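Como tirar manchas de uma mesa de madeira sem arranjar outras piores

Toda a gente tem uma tia que jura pela maionese. Respeite a tia, mas guarde a maionese para a sandes até ter tentado o resto.

Primeiro, descubra que mancha tem. Se for branca e leitosa, a humidade ficou presa no acabamento e a coisa resolve-se numa tarde. Se for preta, já chegou à madeira e vai precisar de lixa, paciência e talvez de uma toalha bonita.

Para as brancas, ponha um pano de algodão seco por cima e passe o ferro no mínimo, sem vapor, durante uns segundos de cada vez. Levante, espreite, repita. Quem deixa o ferro pousado enquanto atende o telefone fica com uma mancha nova, em forma de ferro.
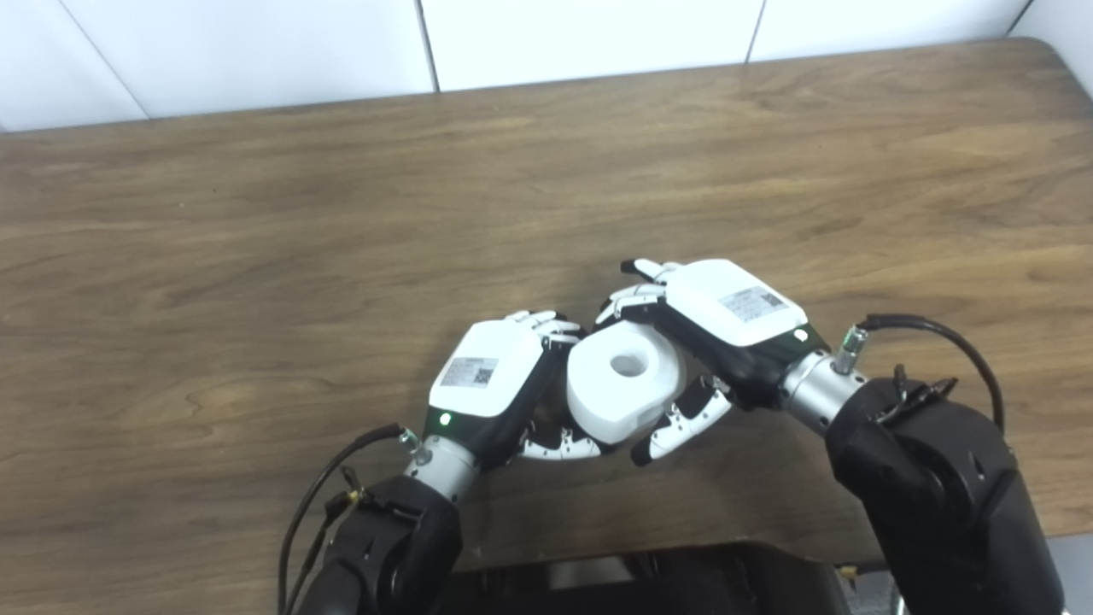

Se a mancha resistir, passe à cera. Eu uso a Osedska incolor, lata de 500 ml, que dá para a mesa, para as cadeiras e para as calças que tiver vestidas. Aplique pouco, sempre no sentido do veio, e espere 2 horas antes de puxar o brilho com um pano limpo. O rótulo diz vinte minutos. O rótulo é um optimista.

As pretas pedem lixa. Comece com grão 180, acabe com 240 e lixe o tampo inteiro, ou fica com uma clareira no meio da mesa que as visitas vão comentar. A lixa de grão 2000 que lhe tentam vender na loja serve para polir carros. Limpe o pó com um pano ligeiramente húmido, deixe secar de um dia para o outro e só depois dê o óleo, em duas demãos finas.

Durante uma semana, nada de copos sem base. Depois disso também não, mas eu sei como isso acaba lá em casa.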